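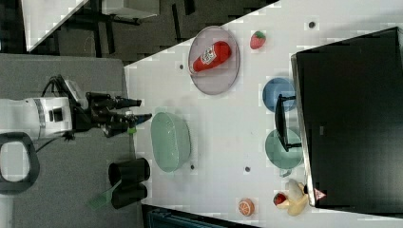

What should a department settle before it asks a vendor for a price on a robot arm?

It should settle the task, the space, and the person who will be responsible for the equipment after delivery. A price requested before these are known will usually be revised, and the revision seldom goes down.

EQUIPMENT PLANNING FOR AUTOMATION
Handout 3: From Request to Purchase Order
Instructor: Karine Dhillon
Revised 9 December 2021

1. The task statement

Each purchase file begins with a task statement of one page or less. It names the objects to be handled, the surfaces they rest on, and the result that will count as done. Statements such as "general manipulation research" are returned to the requester. "Pick up kitchen items of mixed shape from a table and place them on a plate" is acceptable, and it tells the buyer a good deal about reach, payload, and the kind of gripper required.

Students should note that household items are harder to budget for than machined parts. A bottle, a colander, and a piece of toy fruit differ in stiffness, finish, and weight, and a gripper chosen for one may do poorly with another. The cost of a second set of fingers belongs in the first budget.

2. Cost categories

The arm is the line everyone remembers. In the Strickland case, which we will use through the end of the course, the arm came to 52 percent of the total. The rest was divided among the following:

End effector, including spare fingers and mounting hardware
Cameras, brackets, and lighting
Table, base, and cable routing
Controller, workstation, and software licenses
Installation, guarding, and safety review
Training for operators
Consumables and test objects

The last line is small and is left out of most first drafts. Test objects are lost, cracked, and replaced, and a lab that has to seek approval for each replacement loses working time. Strickland set aside 2 percent and had spent nearly all of it by May.

Cameras deserve separate attention. A fixed camera and a camera at the wrist answer different needs, and they should be quoted as separate items. The wrist camera moves with the arm, so its exposure settings, its cable, and its mount all affect what can be used from a recording. 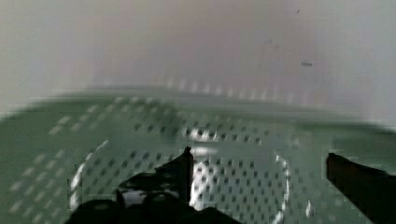

Ask the vendor to state the shortest exposure time available under ordinary room lighting, and to supply sample recordings made while the arm is moving. Samples taken with the arm at rest are not sufficient for comparison. Perforated and shiny objects should be included in the sample set if the task statement mentions them.

3. Comparing quotations

Two quotations are compared in the assigned reading, one from Prilard and one from Ultis. Prilard offered the lower purchase price, with delivery in 8 weeks and support billed by the hour. Ultis included three years of support and two training visits. Neither quotation covered the table or the base. Prepare a single sheet that places both offers on the same terms, adding an estimate wherever an item is missing, and mark each estimate clearly as your own.

Freight, taxes, and electrical work should be entered even when the figure is zero. A blank line will be questioned at review.

4. Approval and acceptance

Payment terms should hold back a portion of the price until acceptance. The acceptance test is drawn from the task statement and is agreed in writing before the order is placed. Amber Rudd's memorandum on the Onlow purchase, included in the course packet, gives suitable wording for the test and for the remedy if it is not passed.

Assignment

Submit a task statement, a full cost sheet, and a draft acceptance test for a tabletop arm of your choice. Identify the operator by position. Requests for an extension should be sent to the instructor before the due date listed in the syllabus.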